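Tuesday, January 30, 2024

Power board day, again. I said in my last entry that I'd get the desk sorted before school went back and I have missed that by a margin I won't put in writing.

The claim, according to Mwangi Ogola, is that a power strip with a switch for every outlet will change how I live. He bought one, he says his bill came down, and he has a spreadsheet. I asked to see April, when he was away for most of the month, and he changed the subject. I remain unconvinced. A phone charger with no phone on it draws next to nothing, and I'm not going to be told by a man with a bar fridge in his shed that I need to think about standby.

Still, I've got one now. Four outlets, four buttons, white, and those sockets with slots every which way that are meant to take plugs from half the world. My plugs are from here. The angled pair should suit them, in theory. I cleared everything else off to the side and had a proper look before committing. 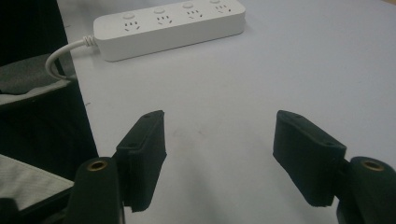 What I want it to do

Lamp, monitor, laptop, and the Tuso speaker I keep threatening to give away. That's the four gone and the printer hasn't had a look in. The printer can stay on the wall. It works one day in three regardless of where it's plugged in.

The woman at Hendalgate told me it was rated for "all home office needs", a phrase I've learned to distrust. I asked her what happens if you run a fan heater off it and she said she wouldn't. Fair enough, that's the first straight answer I've had out of that shop. The heater gets its own wall point, same as always.

Position is the real argument. On top of the desk it eats space and collects dust in the slots. Under the desk I'll never touch the buttons, and then I may as well have kept the old one with no switches on it. There's a tab on the end with a screw hole in it, so I suppose it could be fixed to something.

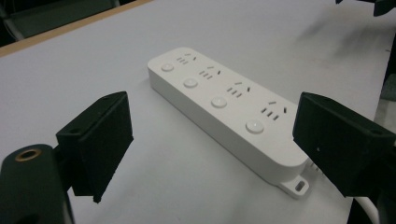

I rang Mum about the screw idea and she was against it, on the grounds that I'd hit something. I would like it noted that I have hit something only once. She also reckons the desk is too pale and shows every mark, and she's right there, I gave it a going over with the Wuvmont spray (12 dollars, smells like a dentist) and the scuffs in the middle look much the same to me.

The lead goes off the left side, where it's darkest and where I'll be groping about with one hand every time I need to unplug it. The other way round would put it by the window, and the wall point isn't by the window. So, left.
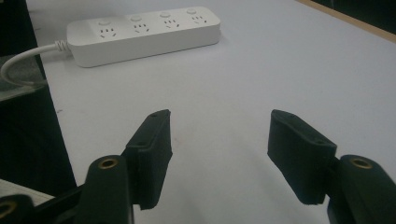 Far back corner, on the slant, is where I've more or less landed for tonight. I can reach the buttons from the chair and my elbows have room. I'm not calling it permanent. The Cloutier cable clips are still in the drawer in their packet and I've no faith in the adhesive, having watched the last lot let go one by one over a fortnight.

Meter reads 734 on the last three digits as of this evening. I'll check it again next month and if there's any difference worth the name I'll tell Mwangi myself.

Rice and leftover snags for tea. Bins tomorrow.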